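Using the window wall: notes for the small kitchens talk, Prumstead, 30 March 2026

Slot is 20 minutes plus questions. Csaba Győri is chairing and will wave at me when I have two left.

Opening

Say hello, thank Csaba, then straight in. Ask for hands up: who has lost a dish cloth behind the faucet this week? Mine goes up too.

I love small kitchens, I really do! My first one, on Tamimden Road, had 100 centimeters of counter and I cooked for six people in it. What saved me was looking up. Everyone thinks about shelves and cupboards, and hardly anyone thinks about the window right over the sink, which has light and air and is already in arm's reach of where you stand.

Slide 2 – the grille as a rack

If there's a security grille on the inside, you already own a hanging rail. Let people look at the slide for a bit before talking. Point out the pink cloth on one bar, and the patterned pouch hanging by its yellow clip (I adore that pouch). The teal brush is up high on the right, and the frosted glass still lets in plenty of that greenish daylight with all this hanging in front of it. The bottle with the red nozzle stays down by the wall where a hand can reach it.

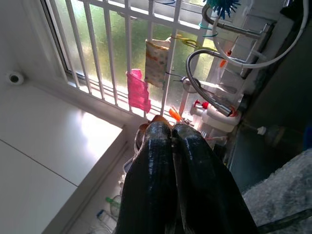 Slide 3 – what to hang and what to leave down

Hang: cloths, brushes, small bags of pegs or rubber bands, anything that likes to dry between uses.

Leave down: soap, heavy pans, glass. Tell the Lauritsen Street story here – jam jar on a string, slammed door, 40 minutes of sweeping. Keep it short, it grows every time I tell it.

Clips beat knots. You can move a clip with one wet hand. A pack of 100 cheap ones will last you years, so share them with a neighbor.

Slide 4 – keep it from turning into a curtain

Leave gaps! One bar with something on it, then a couple bare. Take everything down once a month and wipe the bars, which get greasier than you'd think. I do mine while the kettle boils.

Check the grille still opens, if yours is the opening kind. Say this one twice.

Questions

Someone will ask about rust. Wipe, dry, touch up the paint in October before the damp sets in. If they ask about renting, clips leave no holes. Handouts are in the blue Stunero folder by the door.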